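March, 6:40 am

Bad sleep. Up before the alarm, coffee, no milk, went straight to the back room because the table was bothering me. Been bothering me all week. You can't have a work table that is also where the mail lives and the seed packets and one glove.

So. Took everything off. Everything! Onto the floor, which is now its own problem. Threw out two dead pens and a phone charger for a phone I don't own anymore. Found the Ketilsson receipt, $280, knew I hadn't lost it – needs to go in the envelope TODAY, not on the fridge.

Wiped down once with dish soap, once with plain water. The wood edge came up nicer than I thought it would, there's still a dent from when Sebastián dropped the vise. He says it was there before. It was not there before.

Then the white covering. I wanted one piece and the Amska place only had the short ones, so I made do. Fought with it for half an hour. Smoothed it out with the side of my hand, lifted it, smoothed again. Got annoyed, ate toast standing up, came back to it. Told myself I'd quit at 8 and quit at 8:25.

Sebastián Urrutia called in the middle, wanting to know if I'm still driving out to Skarnumeck for the shelving. Said yes, probaby, if the car behaves. He thinks 500 is too much for used shelves. I think so too but I'm tired of looking. He'll come along if I buy lunch. Fine.
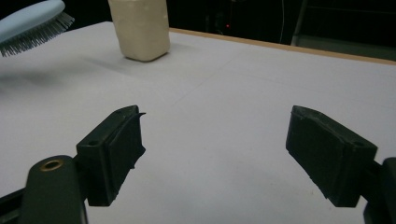

Anyway I like it pale. Makes the whole room feel less like a closet. Smudges show already, which, ok, I knew they would. Maybe one more wipe tonight with the Nuvus stuff if theres any left in the bottle.

Floor pile still to do. Rule is nothing goes back on the table unless I'm using it that day. We'll see how long that lasts – last time it was till supper.

Need: milk, tape, envelopes, bigger trash bags. Call Mom back before noon. Late now, shoes, go.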